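Fórum › Criação e Produção Animal › Caprinos e Ovinos
dezembro, por Faustino Bermúdez
Leitura: 2 min

**faustino_b**
Tenho 20 cabras em lactação na Espinoza. O leite entra no tanque às 7h e a Durkent recusou a última entrega por acidez. Contagem bacteriana dentro do limite. Alguém separa o leite de início de lactação?

**serrana10**
Separo os primeiros 10 dias após o parto. O colostro altera a acidez titulável sem haver contaminação.

**lellwood**
Discordo do prazo. Cinco dias chegam, se o tanque arrefecer bem. Eu veria primeiro a sonda de temperatura.

**faustino_b**
Sonda calibrada em novembro. Os brincos 1647 e 3194 pariram há seis dias e foram ao tanque.
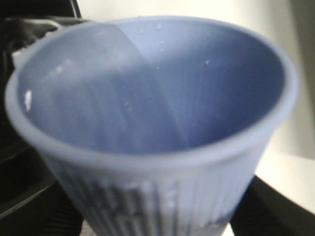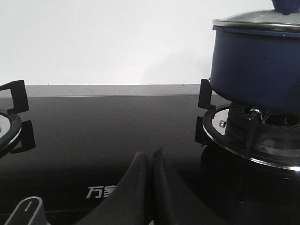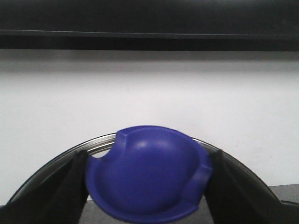
Copo azul, placa a gás com panela, peça de plástico azul.

**serrana10**
Então retira essas duas e repete a análise. Prova do álcool em cada animal, individualmente.

**lellwood**
A prova do álcool em leite de cabra dá falsos positivos. Usem titulação Dornic.

**serrana10**
Para triagem serve, com álcool mais diluído.

**faustino_b**
Faço as duas e comparo. A Floramer aceita amostras até ao meio-dia.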